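Kitting cell: grasp-point selection from wrist views

The Galstead group has finished its May round of trials on mixed-part kitting. The task is to take one or two parts from each of several supply trays and place them on a sheet in a central steel tray. Part types are small solenoids, ring-shaped circuit boards and two kinds of wire harness. Trays are not fixtured and parts are not sorted or aligned beforehand.
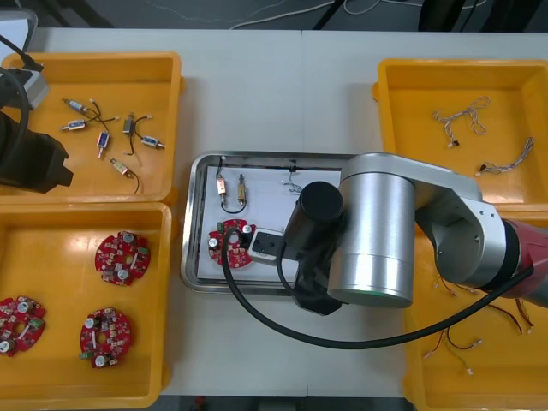 Kitting table with supply trays, central tray and both arms.

The method, called Clernitero, separates the choice of part from the choice of grasp point. A fixed overview picks the tray. The wrist camera then proposes candidate grasps, and a second model scores them by expected drag on neighboring parts. Ismail Lamrani trained the scorer on 692 labeled grasps, most of them on harnesses. Candidates on a tape wrap or collar score well because the conductors are held together there and present one stiff section to the fingers. 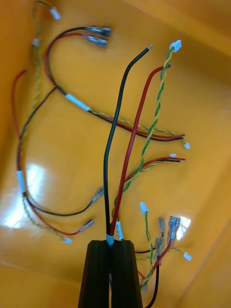
Does the scorer need a model of the whole harness?
It works from a local patch and the visible wire directions near the grasp point. A full harness model was tried first and dropped, as crossings between conductors were resolved wrongly too often.

Over 200 harness picks, the baseline lifted more than one harness 70 times. With the scorer the figure was 24. Most of the remaining errors came from spade terminals catching on a neighboring loop, where the drag estimate was too low. Boards and solenoids were run with the same weights - no per-part tuning - and their results will be reported separately.

Yung-ching Sin is now working on rigid parts. For the boards, the open question is finger placement near capacitors and terminal blocks. For the solenoids it is the lead wires, which the current scorer treats as background. 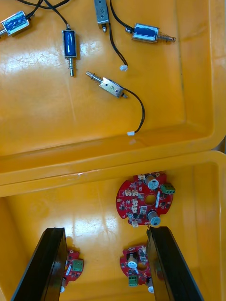 Wrist view over the solenoid and board trays.

Code for the scorer is on the Itis server under the Yeh branch. The labeled grasps will follow once the harness classes have been renamed.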